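Category: Paper & Gifts > Wrapping Basics

How to smooth and save used gold foil

Last updated: 20/01/2019

After every holiday I have a bag of gold foil from chocolates and small gifts. I don't like to throw it away, so I flatten it and use it again for cards and tags. You need only a clean table, white paper, a spoon and 30 quiet minutes.

Put down a big sheet of white paper first. Open the foil slowly with your fingertips, from the middle to the corners. Do not pull — it tears very easily.

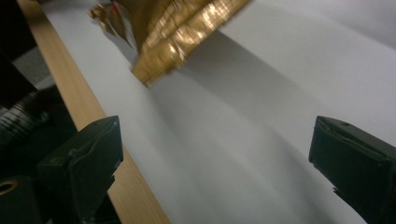
Foil usually has two faces, and you must decide which one you want to show. When it is still crumpled like this piece, look for the places where it turns over: the reverse is a paler, silvery white, and the gold is on the other face. Lay the gold face down. Now rub with the back of the spoon, with small circles and light pressure. The fine creases will stay a little, and I find them pretty on a card.

Keep the finished pieces inside a heavy book for 5 days. Small ones I cut into stars.

Hanyu Ye

We use cookies to improve your visit. By continuing you accept our cookie policy.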